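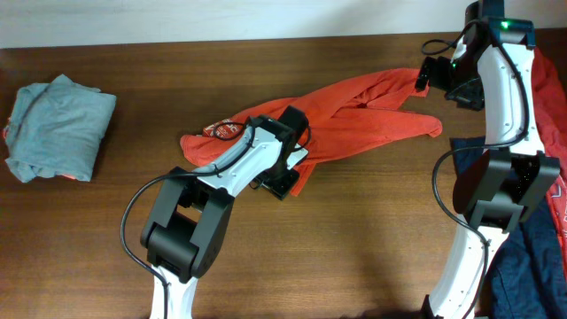
Can a policy learn to fold shirts from demos where the person driving made mistakes? Mostly it can, as long as the recovery from the mistake stays in the episode and you mark where it starts.

Search this site Go

# gralero-fold

Hi! I'm Zinash Admasu and this is the README for the shirt folding data we used in the Gralero experiments. If you came from the paper, you probably want the section on recovery marks. If you came from the old Tornis repo, please switch over to this one, the episode numbering over there is off by one and I'm not going to fix it.

## What we were trying to find out

Most folding sets I've worked with throw out any episode where the driver drops a sleeve or grabs two layers by accident. We used to do that too. Then Ekene Bako went back through our trash folder and noticed that the episodes we were tossing were the only ones where the arms ever got out of trouble (which, yeah, explains a lot about how our first policy behaved when it got into some).

So we did it again and kept everything. Same two arms, same wood table, T-shirts that start out crumpled. One shirt gets worked on at a time, and finished ones go off to the left.

## What's in the download

- 1000 episodes, two-arm teleop, one shirt per episode
- 168 of those have at least one recovery in them
- 200 more held back for testing, please don't train on these!
- joint positions and gripper opening for both arms, plus the head camera video
- marks.csv, with the start and end of every recovery

The shirts come in several colors and some have prints on them. There are 22 shirts total, and four of them only show up in the test part.

## Recovery marks

A recovery starts at the first motion that wouldn't make sense if the fold had been going fine. Letting go of a bad grasp counts. Slowing down doesn't. Mulugeta Alemneh and I each marked everything separately and then argued about the leftovers over lunch. Where we couldn't agree, the row has a 1 in the "disputed" column and both our start times are listed.

The training trick is small. We cut the loss weight to zero on the stretch right before a recovery starts (the mistake itself) and leave it at one everywhere else. That's it, that's the method! The length of that stretch is a setting called pre_window, and it matters more than I'd like. Too short and the policy happily copies the bad grasp. Too long and it gets vague about how to grasp anything.

## How it went

On the held-back shirts, training with the marks beat both throwing the messy episodes out and keeping them in with no marks. Keeping them with no marks came in last, by a fair bit. The gap was biggest on bunched-up shirts where the hem is hidden underneath, and pretty much gone on shirts that started nearly flat. Full tables are in results/, split by shirt.

Stuff that still doesn't work well:

- Sleeves tucked inside the body. The policy pulls on the outside and gives up.
- Cable loops near the gripper. They cover part of the shirt from the head camera, and prints are the first thing to get hidden.
- Anything long-sleeved. We have no data on it, so don't expect much.

## Running it

Set DATA_ROOT, run prepare.py, then train.py with the config called marks_base. Preparing the videos can take up to 22 hours on a slow disk, so start it before you go home. If prepare.py dies on a missing key, you have the Tornis copy, see above.

## Changes

18 Jul 2026: fixed swapped left/right gripper columns in the test part. Thanks to Fasil Seyoum for catching it. If you downloaded before this, grab it again.

Next batch is planned for September, with towels.

We use cookies to remember your settings. Accept Manage choices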